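4. Washing up by hand

This section assumes that your Benel sink (model 1226) is fitted and sealed and that the taps have been tested as set out in Section 3. If you have skipped ahead, we do understand, as most people want to get the kitchen back in use as quickly as they can. Do please go back and check the waste fitting before you fill the basin for the first time, though. A slow drip into the cupboard below can go unnoticed for weeks.

The Benel is a single basin, and if you have been used to a bowl and a half you may find the first few evenings a little awkward. There is no small side bowl for tipping out the dregs of the tea, and no obvious second place to rinse. The order of work below suits a single basin well, and once you have been through it a few times you will probably stop thinking about it altogether.

4.1 Before you start

1. Clear a space on the worktop on one side of the basin, wide enough for your largest plate with a bit of room round it. Right-handed people often like this on the left, but please yourself.

2. Scrape all leftovers into the food bin. Rice and pasta are the worst offenders for the waste, as they swell once they are down there.

3. Pour any fat or cooking oil into an old jar, let it set, and put it in the bin. Do not pour it down the drain, even with plenty of hot water behind it.

4. Check that the strainer basket is seated in the drain. Press it down with two fingers until you feel it click.

5. Swing the spout to the middle of the basin and run the hot tap until it comes through properly warm.

Note: If your hot water comes from a combination boiler at the far end of the house, this can take a good while. Plenty of our customers catch the first cool water in a jug and use it on the houseplants, and we think that is a very nice habit to get into.

CAUTION: Water from the hot tap may be hot enough to scald. Always test it with the back of your hand before you put both hands in, and take particular care if children are helping.

4.2 Stacking the dirty things

A tidy stack saves a surprising amount of worktop, and in a small kitchen that may be the difference between managing and not managing.

1. Put the widest, flattest plate at the bottom. A plate with a raised rim is ideal, as it catches drips that would otherwise run off towards the wall.

2. Set bowls on top of the plate. Keep to three at most, and fewer if they are heavy.

3. Lay forks and spoons flat on the plate. Chopsticks can rest across a bowl for the time being, though they do like to roll, so keep an eye on them.

4. Keep sharp knives out of the stack altogether. Lay them at the back of the worktop, blades to the wall, and wash them one at a time.

5. Stand cups and glasses well back, where a sleeve will not catch them.

CAUTION: Never drop a sharp knife into soapy water. You will forget it is there, and so will whoever takes over from you.

4.3 Washing

1. Wash glasses and cups first, while the water is at its cleanest. Next do cutlery, then plates and bowls, and leave pans until last.

2. Put a small squirt of washing-up liquid on the sponge or brush itself, not into the running water. One pump from a pump bottle will generally see you through several plates.

3. For plates with food dried on, lay the plate flat on the worktop beside the basin and work over it with the brush, starting in the middle and moving outwards in circles. A flat plate does not slide about as much as one held in the hand, and it is kinder to the wrists as well.

4. Hold bowls at a tilt inside the basin, below the rim, so that the water runs off towards the drain and stays off your front.

5. Rinse under a gentle flow. If your tap has been fitted with a hose, bring the end of the hose down into the basin before you turn the water on — we have had more than one letter about wet ceilings.

6. Turn cutlery over and look between the tines of the forks. Egg hides there.

Note: The Gatumov brush (part 444, sold separately) has a long handle and reaches nicely into the corners of the basin. Any soft-bristled brush will do the job, and we would not want you to feel you must buy ours.

Brush work on a flat plate, and a stack kept beside the sink:

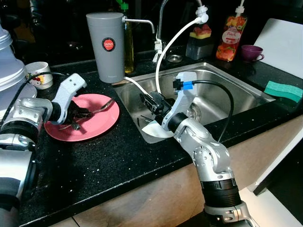
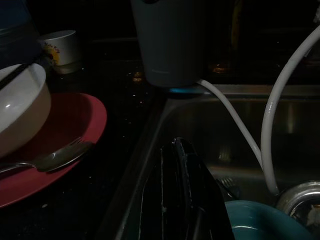 4.4 Finishing off

1. Lift out the strainer basket, knock it into the food bin and rinse it under the tap. Please do this every time, even when you are tired and it looks almost empty.

2. Rinse the walls of the basin from the top down, and wipe them with a soft cloth. On brushed steel, always wipe along the grain. Wiping across it leaves fine marks that are difficult to get out again.

3. Squeeze the sponge well and stand it upright in its holder so that the air can get round it. A sponge left lying in the basin will smell by the following morning, and in August it may not even wait that long.

4. Dry round the foot of the tap. In hard-water areas the limescale starts there, and once it has a hold you will be at it with vinegar and an old toothbrush.

5. Wipe down the worktop, lifting anything that lives along the back: bottles, soap, cups and so on. Dark speckled worktops are very forgiving to look at and will hide crumbs from you for days, so go over them by feel with a dry hand afterwards.

CAUTION: Do not use wire wool, bleach or silver dip on the basin. Damage caused by any of these is not covered by your Kodikara surface guarantee.

4.5 If you have a countertop water filter

Many households keep a filter beside the tap. Set it far enough back that you can swing the spout fully in both directions without knocking it, and make sure its own spout ends over the basin when in use. Any hose should hang freely, with no kinks and no weight resting on it. Follow the filter maker's own advice about changing cartridges.

Before you go away for more than a few days, turn off the supply to the filter at the small valve under the sink. The valve turns clockwise to close. It is a little stiff when new, so use a cloth for grip and do not be tempted to take pliers to it.

Replacement strainer baskets, washers and hose clips can be ordered from our spares counter at Bretivthorpe. Please quote the model number when you write, and say whether your basin was fitted with the round or the square overflow, as the washers differ. Blocked or slow wastes are dealt with in Section 5.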